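**From the Skalludberg robot learning group**

*27 May 2023*

## What the messy table taught us this spring

Those of you who came to the January open evening will remember that Napaporn Thongsuk promised a proper write-up of the simulation work "as soon as the numbers stop moving." Well, the numbers have more or less stopped moving, and I have been given two pages and a gentle warning about my tendency to wander, so I'll do my best!

The project is called Danitz, and it started with a complaint. Buppha Rattanakul had spent most of last year training a grasping policy (the piece of software that looks at a camera view and decides where the arm should go next) entirely in simulation, and it was very good at picking things up in simulation. Then she would move it over to the real arm in the Thammasiri room downstairs, put a mug on the table, and watch it go sailing past the handle with great confidence. Anyone who has worked on this kind of thing will be nodding along. A simulator is cheap and patient and never strips a gear, but a policy trained in one can get attached to things about that simulated world that have nothing to do with the job – the exact color of the floor, say, or the way the light always falls from the same corner.

The usual cure is to shake everything up. You change the colors, the lighting and the camera position every time you start a new practice run, and the hope is that the policy learns to look past all of it and pay attention to shape. We had been doing that already. What Buppha wanted to know was whether we had been shaking up the wrong half of the picture. Our walls and floors went through every shade in the box, but the objects themselves were always the same small and well-behaved group: a few blocks, a can, a mug, set out neatly in the middle of the table with plenty of elbow room.

So the new scenes are a good deal less polite. Each one starts from the same table and the same arm, and then a layout program (we call it Grornent, and please don't ask me to explain the name, I was out that week) drops in a handful of household things from the object library, at whatever spots and angles it likes. It is allowed to let things hang over an edge. It is allowed to put tall things where they block the view of other things. It has no sense at all of what belongs with what, and we decided early on not to give it one. Buppha did try a version that kept kitchen things with kitchen things, and the policy trained on it did a little worse on the real table, so out it went.

We generated 4,000 of these layouts for the main training set. A separate batch of 80 was kept to one side for testing, and the policy never got to see those during practice. Both policies, the old one trained on tidy tables and the new one trained on Grornent tables, were then asked to find one named object in each test layout, move to it, and lift it without knocking over a neighbor.

The tidy policy managed 13 of the 80. I'll admit I laughed when Napaporn read that out, and then stopped when I remembered that I had written part of it. Most of its trouble came before it ever touched anything. If the target was partly hidden, it would pick a spot on the nearest big object and go for that, every time, with no second thoughts.

The new policy did much better, and Napaporn is holding back its exact score until she has rerun the whole batch with fresh random seeds, which I think is the right call even though it makes for a less exciting newsletter. What I can tell you about is the failures, and those are the part I find most interesting anyway. They bunch up. Clear objects are hard for it, and so is anything with a handle that arches over the top, where the policy can't seem to settle on whether to take the handle or the body. Objects lying close to the border of the table are harder than objects in the middle, though by less than we had feared.

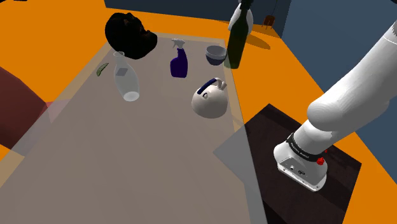
*Skalludberg Letter, Issue 9*

The layout on this page is a fair sample of what the policy has to cope with. The white kettle is the nearest thing to the gripper and so you might think it an easy pick, but there's that blue handle curving over the top of it. The glass carafe is see-through, and the gray tabletop behind it doesn't give the camera much to go on. Then there is the black head lying on its side at the far left, partly over the edge, and it has become everyone's favorite object in the library. (Buppha has asked me to say that the pea pod is hers.)

Next on the list is the move back to the real arm, which is where all of this was headed from the start. The plan is to do it in small steps. We'll begin with opaque objects and good lighting, leave the glassware for later, and keep the arm at low speed until we trust it a bit more. Napaporn would also like to try feeding the policy two camera views in place of one, mostly to help with hidden targets, and there is a lively disagreement going on about whether that should wait. I'm on the side of waiting, for what it's worth – changing two things at once has bitten us before.

If you have a household object with an awkward shape and you wouldn't mind parting with it for a few weeks, we are collecting things to scan for the library. Handles, spouts, lids and thin necks are all very welcome, and so is anything shiny. Please put your name on the bottom with tape and leave it on the shelf outside the Thammasiri room. Buppha will write to you when the scan is done, and she'll send along the 3D model too, if you'd like to have it.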